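Procuram-se pessoas para brincar às padarias (a sério)

Bramby - oficinas e jogos de mesa
Chamada de participantes, novembro

Olá! Andamos à procura de gente para experimentar o nosso próximo jogo e desta vez quero mesmo abrir a porta a quem nunca participou em nada disto. O jogo chama-se Fostau, passa-se numa padaria de bairro e joga-se com cestos e comida a fingir em cima de uma mesa branca. Está quase pronto, mas «quase» é uma palavra perigosa e eu já o joguei tantas vezes que perdi a noção do que é fácil e do que é difícil. Preciso de mãos novas, de olhos novos e de alguma impaciência também, que dá sempre jeito. 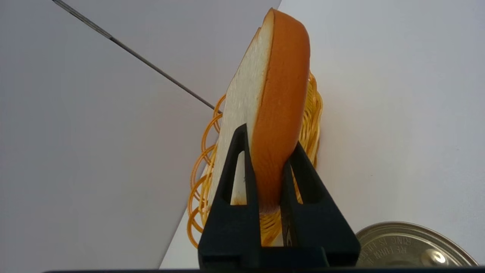 Texto: Kvido Bartoš

Sou eu que organizo as sessões e que escrevo as regras, portanto se alguma coisa vos parecer confusa a culpa é minha e podem dizer-mo na cara. Já me disseram coisas piores! No ano passado uma senhora devolveu-me o folheto de regras todo riscado a verde, com três setas a apontar para a mesma frase, e foi a melhor ajuda que tive até hoje.

O que se faz numa sessão? Chega um pedido («o senhor do rés do chão quer pão, mas só se vier no cesto certo»), olha-se para o que está na mesa e arruma-se o pedido antes de o cliente perder a paciência. Há cestos de feitios diferentes, um redondo, entrançado, amarelo, e outro retangular, de plástico creme, e é aí que começam as discussões. Uns acham que o pão fica de pé, outros deitam-no sempre. As regras permitem as duas coisas, mas os pontos mudam, e ainda não estou convencido de que estejam bem distribuídos. É sobretudo isso que quero ver convosco.

Procuro 19 pessoas ao todo, com mais de 11 anos (os menores vêm com um adulto, que também joga, não fica no corredor a olhar para o telemóvel). Não é preciso ter jeito para jogos. Gosto muito de receber pessoas que detestam ler regras, avós com netos, casais que se picam um ao outro, gente que trabalhou mesmo numa padaria ou numa mercearia e me pode dizer onde estou a inventar. Quem participou na ronda anterior pode voltar, mas dou prioridade a caras novas - desculpem, veteranos, gosto de vocês na mesma.

Cada participante vem a duas sessões, com pelo menos uma semana de intervalo. Na primeira joga-se sem explicação nenhuma da minha parte, só com o folheto, e eu fico calado (custa-me imenso). Na segunda já explico tudo, jogamos com calma e no fim conversamos. Contem com uma hora e meia de cada vez, às vezes um bocadinho mais se a conversa pegar, e pega quase sempre. 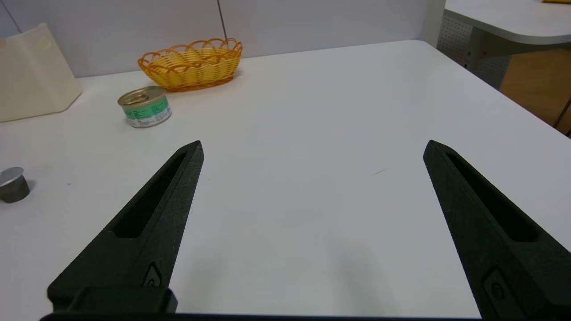

E por falar em conversa, é a parte que mais me interessa. Não quero notas de zero a dez nem elogios por simpatia. Quero saber em que momento se aborreceram, que pedido vos fez rir, se a mesa vos pareceu grande demais para tão pouca coisa, se preferiam ter tudo mais à mão. Tomo notas à mão, num caderno, e o vosso nome não aparece em lado nenhum a não ser na ficha técnica do folheto, e só se quiserem.

Quanto a dinheiro, vamos ao que importa: pagamos 77 euros por pessoa, no fim da segunda sessão, por transferência. Quem só puder vir a uma recebe metade, combinamos antes. Há café, chá e pão verdadeiro com manteiga, do forno da Zelenák, mesmo em frente. Se tiverem alergias avisem-me quando escreverem.

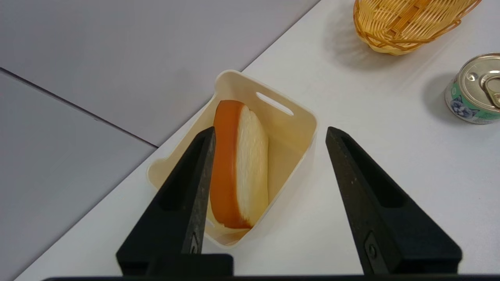
O pão da casa no cesto creme. Material de jogo do Fostau, não comestível.

As sessões são na sala grande da Ulov, no primeiro andar. Há elevador e casa de banho adaptada. A mesa tem altura normal e joga-se sentado ou de pé, como vos for mais cómodo. Para estacionar é melhor deixar o carro longe e vir a pé os últimos 300 metros, a rua é estreita e os autocarros não perdoam.

Para se inscreverem basta deixarem uma mensagem na receção da Ulov, ou usarem o formulário desta página, com:
o vosso nome e idade
se vêm sozinhos ou com alguém
manhãs ou fins de tarde
o último jogo que jogaram até ao fim (pode ser a bisca)

Respondo a toda a gente, mesmo a quem não ficar nesta ronda, embora às vezes demore uns dias. Se mudarem de ideias depois de confirmar, avisem com dois dias de antecedência para eu chamar outra pessoa da lista. E se conhecerem um padeiro reformado com vontade de refilar, mandem-no cá, por favor!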